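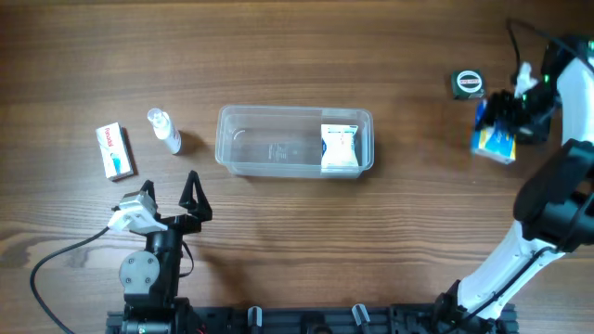 Speaker notes - Tarham bench cell, setup and upkeep
Umgate session, 18/05/2021. Speaker: Nadiia Kravchuk

Opening. Two arms, one aluminum rail, one wooden table. The talk covers mounting, cables and fingers. Leave software to Ihor, who has the slot after mine.

Rail. Both bases share the front rail. Torque the clamps with the arms parked, then check again after 5 hours of running. A base that creeps 2 mm will show up as missed picks on the small cartons long before anyone sees it at the clamp.

Fingers. Point out the open triangular frames on the left gripper. Check the tips for play every 52 hours and swap them as a pair. Never mix an old finger with a new one - the grip centre shifts.

Cables. The left gripper cable loops down past the table corner. Leave slack for a full 90 degree wrist turn, then tie it off. Severyn's note from Hukholm: most of their stops in May were connectors, very few were motors.

Test load. Medicine boxes into the clear container. Light, glossy and easily crushed, so set grip force on the thinnest carton first. The right arm has a box just above the table at this point; pause and explain lift height.

If asked about spares: see Demyd after the session. Skip the Sæther slide if short of time.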